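Part 3: Putting up the Cindari wall shelf

Right, so by now you've got the box open and you've sorted the hardware into little piles (if you haven't, go back to Part 2, I'll wait). I've put up three of these now - two at my own place in Drollulham and one for Darlene Turcotte down the road - and the steps below are the order that worked best for me, which isn't quite the order on the folded sheet.

1. Find your studs first. Run the stud finder along the wall at the height you want, mark each one with pencil, then run it back the other way and see if your marks agree.

2. Hold the hanging rail against the wall with its lip facing up. Sit the level on top and pencil a line along the bottom edge.

3. Drill your pilot holes with the 3 mm bit. Go slow through the plaster!

4. Drive the rail screws in by hand for the last few turns. I got carried away with the cordless once and chewed the head right off one.

Caution: check for wiring and pipes before you drill, especially above a power point or anywhere near the kitchen sink.
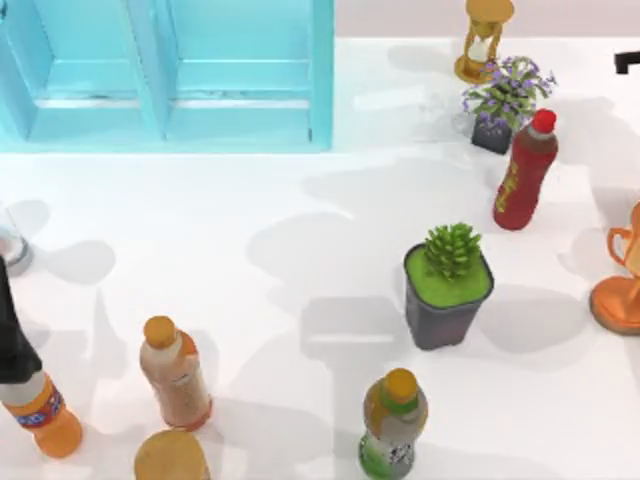
Can I hang it on plasterboard if there's no stud where I want it?
Only with proper hollow-wall anchors, and only for light stuff. Look for the weight rating on the anchor packet and stay well under it. For books or crockery, shift the whole shelf sideways until at least 2 of the screws land in timber.

5. Get a second person for the lift. Vinh Kiều helped me with mine, and we still managed to put it on crooked the first go. Tip the top of the shelf towards the wall, bring it down over the rail and listen for the clunk.

6. Give it a gentle tug at each end. If one side moves, lift the lot off and check that the rail screws are sitting flush, as a proud screw head will hold the back out from the wall.

Note: the two little grey spacers go behind the bottom corners. They look like packing and I very nearly threw mine in the recycling.

7. Fit the safety screw underneath, dead centre.
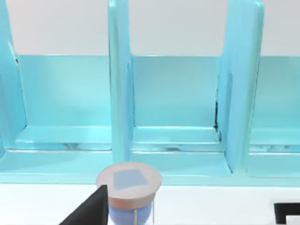 Do that one up finger tight, then a quarter turn with the screwdriver and leave it there. It only stops the shelf being bumped up off the rail, so there's no prize for cranking it.

8. Load it from the ends in towards the middle, heavy things lowest, and check the level again after 60 minutes or so with the weight on.

If you end up short a screw, the spares bag is listed as item 17 on the parts page in Part 1. Part 4 covers filling any holes you drilled in the wrong spot, and I've had plenty of practice at those.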